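Mekwood counter opens for print and sign orders

Our new trade counter at Mekwood is now open for collections and small orders. It takes over the work that used to go through the back office at Kosholm, which will stay as our main workshop for vehicle lettering, exhibition panels and anything wider than a standard door.

Sidra Magsi runs the counter, with Murray Boychuk on the large-format printer behind her. Most of you will know Murray already. He has been with us since 2008 and has probably cut the lettering for your shopfront at least once.

The counter can take orders for banners, window vinyl, safety signs, menus and leaflets. Leaflet runs of up to 3000 are printed on site. Larger runs still go to Kosholm and need an extra two days. 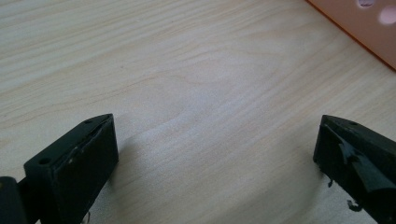
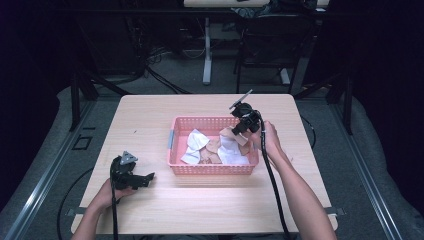

Artwork should be sent as a PDF with all fonts embedded. Please allow 3 mm of bleed on every side and keep phone numbers and web addresses well inside the trim line. We had nearly 15 jobs held up in October over missing bleed, and each one meant ringing the customer and waiting for a new file.

If you have a house colour, give us the reference number when you order. We match from the number and not from a screen or an old leaflet. Lingyun Tian keeps the colour records for account customers and can tell you what we hold under your name. The Kakakhel café group has just had its menus, pavement boards and delivery van redone from one set of references, and the new boards go up this month.

Prices stay as they are until the spring list comes out. The minimum order for printed stickers drops from 1000 to 500.

Proofs are sent by email, usually the next working day. Nothing goes to print until you have replied to say it is right, so please check the spelling as well as the layout. Mared Landeg deals with proofs at both sites.

Parking at Mekwood is at the rear, through the second gate.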